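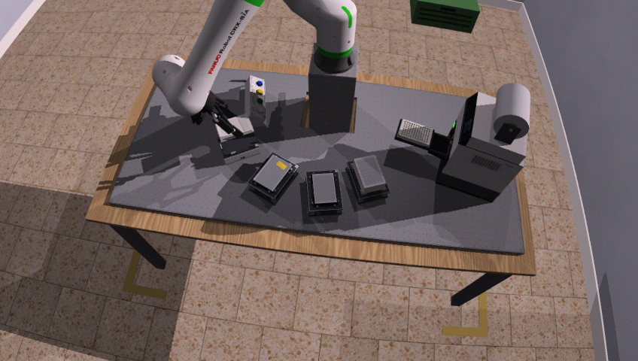 # Granska plate-handling cell, teach package

The Granska teach package adds two ways of recording a task to the Prumden plate-handling cell: hand guiding at the arm, and remote control from a desk. Both write the same demonstration file. A task can be started in one mode and finished in the other, provided the cell layout has not changed in between.

The package is supplied with a simulated copy of the cell. The views on this page come from that copy. Demonstrations recorded in simulation use the same format as those from the bench and carry a source flag, so they can be filtered out before training or playback.

## Cell layout

The arm is a white FANUC CRX on a gray pedestal at the back of the table, fitted with a black gripper. The work surface is a dark grid plate in a wood border. Plate nests stand in front of the pedestal, and the reader is on the right with its tray toward the arm.
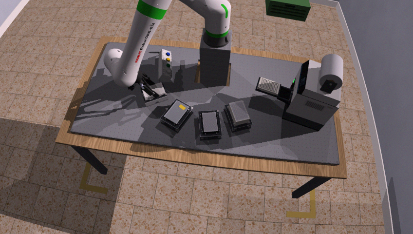
*Simulated cell, left station: gripper fingers at the small tray, control box behind it.*

Nests are not assumed to be square to the table. Each nest has its own coordinate frame, and approach moves are stored relative to that frame. If a nest is turned or shifted after recording, re-measure the nest and leave the demonstration as it is.

## Recording by hand

1. Load the cell layout and confirm that the nest frames match the table.
2. Select **Guide** and release the arm into hand-guiding mode.
3. Move the arm to a clear position above the first pick and mark the start.
4. Lead the gripper through the task. Mark each grasp and each release as it happens.
5. Return to a clear position and mark the end.

Pauses are kept in the raw file and removed on export. Set `keep_pauses` if the hold time is part of the task, for example when a plate has to settle in the nest.

Hand guiding gives the better result on short moves with contact. It is less suited to the reader side, where the operator has to lean across the nests.

## Recording by remote control

Remote control uses the Bech hand controller or a keyboard. The Bech controller drives position and wrist angle together; the keyboard moves one axis at a time and is meant for small corrections. Motion stops when the enable switch is released - the recording stays open and can be resumed.

Speed is set on a scale of 1 to 7. Level 7 is locked in the area over the nests and becomes available only above the clearance plane. The plane is set per layout and should be higher than the tallest labware loaded, including anything standing on the reader tray.

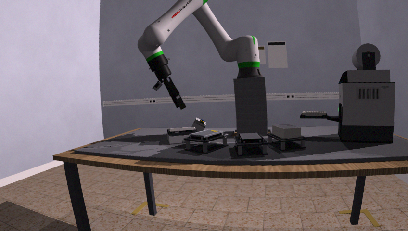

*Low view from the front. Gripper empty over the left end of the table; plate on the reader tray at right.*

Two views are advised for remote work: one high, for position across the table, and one low, for height. Finger clearance at a nest is hard to judge from the high view alone. Views can be switched during a recording without affecting the file.

## What is stored

| Channel | Content |
|---|---|
| Joints | Position and speed, all axes |
| Tool | Gripper pose in the active nest frame |
| Gripper | Commanded and measured opening |
| Events | Start, grasp, release, pause, end |
| Source | Guide, remote or simulated |

The sample library contains 449 demonstrations across 19 tasks, all recorded at the Destevthorpe site. It covers nest to nest, nest to reader tray, and the return moves. Library files are read-only; copy a file into the project folder before trimming it.
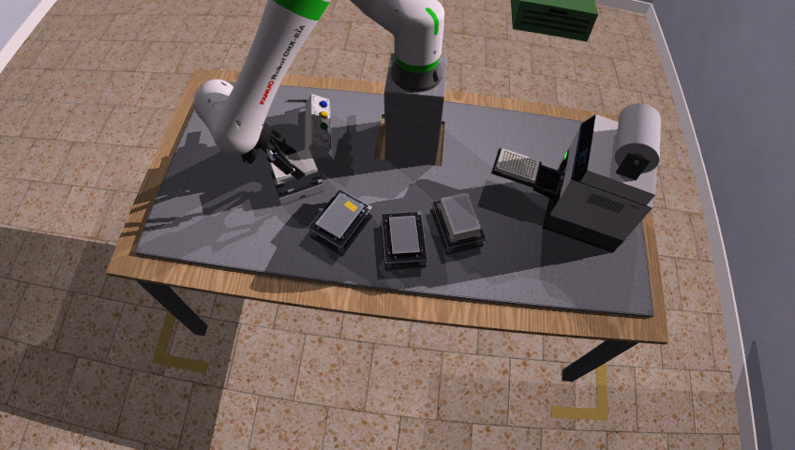
Page last changed: June

## Checking a demonstration

Play every new file in the simulated cell before it is run on the bench. The check reports collisions, joint limits and any grasp event recorded with the fingers outside the nest frame. A file with an open warning can be saved but not sent to the arm.

Approach height is the most common fault. If the fingers come in low over a nest, edit the approach point and play the file again. The grasp itself does not need to be re-recorded.

## Supplied with the package

- Teach software, one seat
- Simulated cell with editable layout
- Bech hand controller and cable
- Sample library

Arm, gripper, reader and labware are not included. Existing Prumden cells need the current controller update before installation. Layout files from earlier Granska releases open without conversion, but nest frames have to be measured again.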